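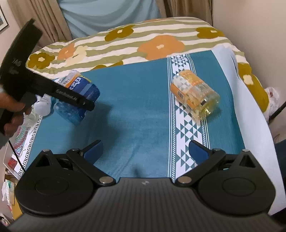
Home | Meetings | Minutes | Allotments | Hall Bookings | Contact

LAXDAL GARDENS RESIDENTS' ASSOCIATION
Minutes of the autumn general meeting, Gradville Community Hall

Present: Oleksandra Kuzmenko (chair), Asger Riis (minutes), Ásdís Þórarinsdóttir, Pascal Leclerc, and residents as signed in.
Apologies: Ketill Blöndal.

The meeting opened at 7:05 p.m.

1. Minutes of the last meeting
The April minutes were read. Pascal pointed out that item 4 gave the wrong side of the street for the blocked storm drain. It should say the east side, outside the bakery. The minutes were corrected and approved.

2. Matters arising
The storm drain was cleared by the city in June. It has backed up once since then. Oleksandra will report it again.
The broken bench at the Clandidton Road bus stop has not been replaced. The transit office says benches are the city's job and the city says the opposite. Carried forward.

3. Money
Ásdís gave the figures. The summer yard sale brought in $302 from table fees. Printing the newsletter cost $97. The association holds $400 set aside for the spring planting, and this money has not been touched. A resident asked whether the printing could be done cheaper in black and white. Ásdís will get a price.

4. Parking on Clandidton Road
This item took up most of the evening. Residents at the lower end said that cars are being left on both sides of the road during school pickup, and that the trash truck could not get through on two occasions in October. Several people wanted permit parking. Others did not want to pay for a permit to park outside their own homes.
Pascal has spoken to the city traffic office. They will look at a no-parking rule on one side, weekday afternoons only, if a majority of households on the road sign a request. He had a draft of the request with him and it was passed around. Wording was changed from "residents demand" to "residents ask."
Agreed: Pascal to go door to door with the request before the end of the month. Asger to help with the even numbers.

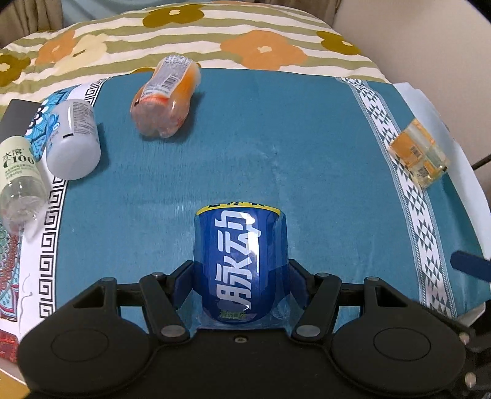

Page last changed: November 10, 2023

5. Street lights
Three lights are out between the hall and the corner. The contractor, Nanex, has the pole numbers and gave no date for the repair. One resident said the light outside number 22 is on all day and asked if they could switch that one off while they were at it. Asger to call Nanex again.

6. Spring planting
Ketill sent a note with his apologies. He would like to move the planting day one week later than last year, as the ground was still hard. He also asks for fewer tulips and more ground cover along the hall fence, where the deer eat everything. The meeting agreed on the later date. The tulips were discussed for some time. It was decided to keep the tulips by the front steps and use ground cover along the fence.
Tools: two of the shared spades are missing from the shed. If you have one at home, please bring it back.

7. Hall kitchen
The hall asks all groups to take their own leftovers home. Food left in the refrigerator will be thrown out on Monday mornings. The dishwasher is working again, but the short cycle should not be used.

8. Any other business
A resident asked for a sign about dogs on the allotment path. No decision was made – the path may belong to the church. Oleksandra will find out.
Ásdís reminded everyone that the newsletter needs items by the end of the month.

The meeting closed at 8:50 p.m. The date of the next meeting will be posted on the hall door.

Minutes taken by Asger Riis

Shares: 6 | Comments: 4

Dolores
Was the snow shoveling list discussed? I had to leave after the parking part.

Asger Riis
No, it was not on the agenda. I'll put it on the next one.

T. Hanley
I have one of the spades. Will drop it off Saturday.

Corner house
The drain is backed up again as of this morning, same place. East side.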